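We use cookies to keep you logged in. Accept | Manage settings

Wholesale minimums for a one-person shop?
Posted by Veronika Hofstetter, 15/07/2025

veronika_h
Hi all! I hand-dye yarn in Trestdale, and a store called Haddad wants to carry it (I squealed, my poor dog). They're asking for a $175 opening order, and my sheet says $767. Would you bend? I'd love to be in there by October, but I only have two dye pots and one pair of hands.

binwood_bev
Congratulations!! I'd bend, and gladly. My first shop started with 23 skeins and has reordered every season since, and they're just lovely people to deal with.

Ha-neul Kang
Happy for you, but I have to disagree with Bev a little. I said yes to every tiny order my first year, and between the packing and the invoices I was paying myself next to nothing. Hold your number -- or meet them at half.

binwood_bev
Well, half is still a lot for a small store, Ha-neul. Clultside Fibers would have walked away from me at that price.

veronika_h
You're both so kind to weigh in. I think I'll offer the small order once, with the regular minimum after that,

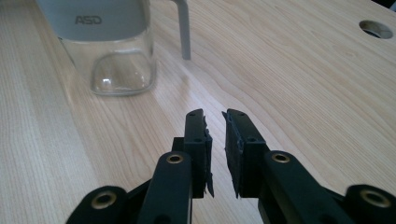
and I'll ask them to pay up front so I can buy the undyed wool first. Wish me luck, I'm writing to them tonight!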